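작업실 팁 모음: 침구 위 물건 집기 (시뮬레이션 편)

2023년 2월 18일 고침

급하게 정리. 문장 엉망인 거 알지만 다음 주에 새로 오는 사람들이 바로 봐야 해서 일단 올림. 빠진 건 댓글로.

대상은 Vastidstead 작업실에서 Ikotis 과제 돌리는 사람. 팔 하나, 두 손가락 그리퍼, 침대 위 소품. 책상 위 과제만 하다가 침실로 넘어오면 다들 비슷한 데서 막힘. 이불, 베개, 인형, 반쯤 가려진 물건. 아래는 2,000회 이상 돌려보고 남은 메모임. 실패 386회, 그중 원인까지 붙인 게 377회. 나머지는 로그가 깨져서 포기.

방 배치부터

배치 파일은 14개. 번호 순서대로 쓰지 말고 섞어서 돌릴 것. 순서대로 돌리면 앞 배치에서 맞춘 값이 뒤까지 따라가서 결과가 예쁘게만 나옴. 나도 첫 주를 그렇게 날렸음.

침대부터 놓고, 로봇 받침은 그 다음. 거꾸로 하면 침대 옆판이랑 받침이 겹치는데 경고가 안 뜬다. 저장하고 다시 열었을 때 팔이 튀면 거의 이거. 받침을 조금 뺀 다음 다시 저장.

소품은 무거운 것부터. 이불 먼저 가라앉히고, 큰 인형, 베개, 그 다음에 집을 물건. 집을 물건을 먼저 두면 인형 내려올 때 밀려서 시작 위치가 매번 달라짐. 시작 위치 기록은 다 멈춘 뒤에 찍기. 멈췄는지 눈으로 보지 말고 속도값으로 확인.

이불

두 종류로 나눠서 생각하면 편함. 모양만 이불인 것(단단한 메쉬)하고 진짜 천으로 계산하는 것. 처음엔 무조건 앞의 걸로. 천 계산 켜면 한 회 도는 시간이 확 늘어나고, 실패해도 그게 파지 탓인지 천 탓인지 구분이 안됨.

단단한 메쉬라도 주름 골은 문제다. 물건이 골에 걸치면 바닥 높이가 한쪽만 낮아서 그리퍼가 한 손가락만 먼저 닿음. 내려가는 높이를 이불 평균 높이로 잡지 말 것. 물건 밑면 기준으로. Augustina Odoi가 이걸로 고쳐 돌린 뒤부터 '한쪽만 닿음' 실패가 눈에 띄게 줄었다. 정확한 표는 공유 폴더에.

마찰값은 이불, 시트 따로. 한 값으로 퉁치면 시트에서 맞던 게 이불에서 미끄러진다. 값 바꾸면 파일명에 적어두기. 제발.

집을 물건 놓는 법

손 모형처럼 윗부분이 갈라진 물건은 위에서 내려가는 각도가 전부임. 손가락 끝을 잡으려 하지 말고 손바닥이나 손목 쪽으로. 끝을 잡으면 들어올릴 때 돌아감. 377회 분류한 것 중에 제일 많은 이유가 이 회전이었음.

- 접근 자세는 물건 바로 위에서 한 번 멈춤. 멈추는 시간은 짧아도 되는데 없애진 말 것
- 그리퍼는 멈춘 자리에서 미리 다 벌려놓기. 내려가면서 벌리면 옆을 친다
- 닫는 힘은 낮게 시작. 세게 시작하면 물건이 이불 속으로 파고들어서 물리 엔진이 튕겨냄
- 들어올린 뒤 바로 옆으로 가지 말고 위로 조금 더. 옆에 큰 소품 있으면 특히
- 성공 판정은 높이만 보지 말기. 튕겨서 높이 올라간 것도 성공으로 잡힌다. 접촉 상태까지 같이 봐야 함

인형이 가까이 있을 때

곰 인형 같이 둥글고 큰 건 충돌 모양을 단순하게 바꾸면 안됨. 통짜 구로 바꿨더니 팔다리 사이 공간이 막혀서 경로 계획이 매번 실패로 나왔다. 볼록 조각 여러 개로 나눠서 쓰기. Rustora에 자동으로 나눠주는 버튼 있음. 조각 수는 기본값 그대로 둬도 됨.

반대로 벽, 창문, 문틀은 대충. 팔이 닿을 일 없음. 여기에 세밀한 메쉬 쓰면 속도만 잡아먹는다.

시점 두 개 쓰기

한 시점만으로 판단하지 말 것. 손목 근처가 팔이나 인형에 가려서 닿았는지 떴는지 모르는 경우가 꽤 많음. 방 건너편까지 보이는 것 하나, 침대 옆 받침까지 보이는 것 하나. 둘을 같이 봐야 높이랑 간격이 잡힌다.

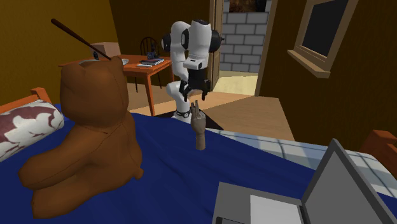

침대 위 손 모형, 그 위로 내려온 그리퍼. 인형이랑 노트북도 침대에. 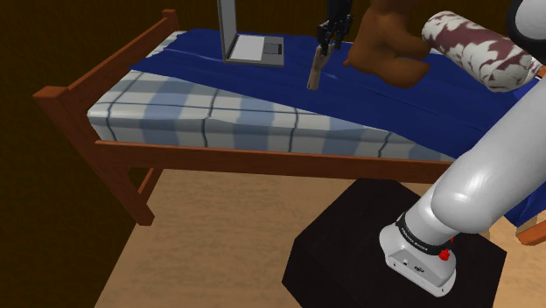

시점 맞출 때 순서

1. 넓은 시점 먼저. 집을 물건이 화면 가운데쯤 오게. 침대 끝이 조금 잘려도 상관없음.
2. 두번째 시점은 반대쪽에서. 같은 쪽에서 각도만 바꾸면 가려지는 것도 똑같이 가려진다.
3. 두 시점에서 같은 물건 색이 비슷하게 나오는지 보기. 조명 하나가 한쪽으로 치우치면 이불이 한쪽에선 검게 나와서 분할이 깨짐.
4. 시점 값 저장. 손으로 돌려 맞춘 건 창 닫으면 날아감. 저장 버튼 따로 눌러야 한다.
5. 그 다음에 소품 섞기 시작. 섞고 나서 시점 건드리면 그 묶음은 비교에서 빼야 함.

가려짐 비율은 학습에 넣기 전에 한 번 걸러두면 좋음. 두 시점 다 가려진 건 빼지 말고 따로 모으기. Imogen Yeoman 생각은 그런 게 오히려 평가용으로 제일 쓸만하다는 거고 나도 대체로 동의. 근데 학습에 섞는 건 아직 결론 없음. 섞은 쪽이 나았던 배치도 있고 아닌 배치도 있고.

실패 분류, 최소한 이 정도

너무 잘게 나누면 아무도 안 채움. 지금 쓰는 칸:

- 회전 (잡았는데 돌아가며 빠짐)
- 한쪽만 닿음
- 튕김
- 소품 충돌 (인형, 베개, 노트북 등)
- 경로 없음
- 기타, 한 줄 메모 필수

기타에 메모 없이 넣는 거 금지. 지난 8월 묶음이 그렇게 돼서 지금도 무슨 실패였는지 모름. 영상 다시 돌려보느라 이틀.

분류는 돌린 사람 말고 다른 사람이 한 번 더. 돌린 사람은 자꾸 '튕김'으로 넣는다. 엔진 탓하고 싶으니까 (나 포함). 겹쳐서 본 것 중에 갈린 건 둘이 같이 다시보고 결정.

결과에서 건진 것

마찰이나 닫는 힘보다 시작 높이 기준이 더 크게 먹혔다. 예상 밖. 힘 조절에 들인 시간이 아까움. Dimitriou 방식(접근 중에 자세를 한 번 더 고치는 것)은 이불 위에서는 도움이 됐고 평평한 시트에서는 차이 못 느낌. 더 돌려봐야 앎. 계산 시간은 늘어나니까 전부 켜지 말고 이불 배치에만 켜기.

소품 많은 배치가 꼭 더 어려운 건 아님. 물건 바로 옆에 붙은 하나가 문제지 저쪽 책상에 뭐가 쌓여있든 결과엔 거의 영향 없었다. 난이도를 소품 수로 매기던 건 이제 그만. 대신 물건에서 제일 가까운 소품까지 거리로 줄 세우기. 스크립트는 공유 폴더 tools 안에 넣어놨음.

실제 팔로 옮기는 얘기는 이 페이지에 안 씀. 시뮬에서 잘 된 값 그대로 들고 가지 말라는 것만. 특히 닫는 힘.

자잘한 것

난수 시드 적기. 배치 번호랑 시드 둘 다. 하나만 있으면 재현 안 됨.

렌더링은 끄고 돌리고 실패한 회차만 다시 켜서 뽑기. 처음부터 다 뽑으면 디스크 금방 찬다.

집을 물건을 침대 가장자리에 두는 배치는 따로 돌리기. 떨어지면 바닥에서 계속 구르느라 그 회차가 안 끝남. 시간 제한 꼭 걸것. 제한에 걸린 회차는 '기타'에 넣고 메모.

노트북처럼 얇은 판이 있는 소품은 화면 쪽 충돌이 얇아서 손가락이 뚫고 지나갈 때가 있음. 두께를 살짝 키우면 해결. 키운 두께는 보이는 모양엔 적용하지 말고 충돌 쪽에만.

베개 무게 기본값 너무 가벼움. 스치기만 해도 날아간다. 올려서 쓰기.

다음에 고칠 때 천 계산 켠 결과 추가 예정. 베개 눌림도 그때 같이.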